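Plindari table-clearing demo, reviewed by a man with a dishwasher

2019-01-11

My kitchen table has needed clearing since November, so I spent an evening with Plindari, the simulator add-on from Stoler. You get a virtual dining room, a Franka Emika arm and a table of clutter. The arm costs nothing to crash, a point in its favor.

Picking things up

I started with vegetables. A bell pepper is a fair test – smooth, lopsided and no help at all. Lining up over it is the part Plindari does well, and the view lets you check both fingers before you commit.
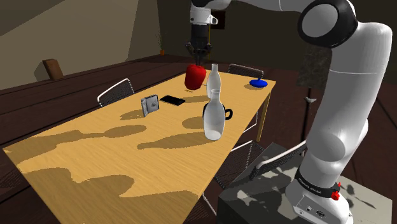 Flat things

Thin objects are where I'd spend my practice time. Two fingers want something to pinch, and anything lying flush with the wood offers very little. I gave it 100 tries and my patience gave out first. My toddler can do this, though she then eats the object.

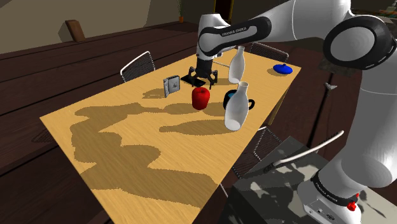

Gripper over the flat black one, bottles and mug still to go.

Verdict

Setup was painless, the manual is 202 pages and the shadows are prettier than they need to be. Good for learning, three stars. For chores, I'm still the cheaper machine, and I've gone back to using a tray.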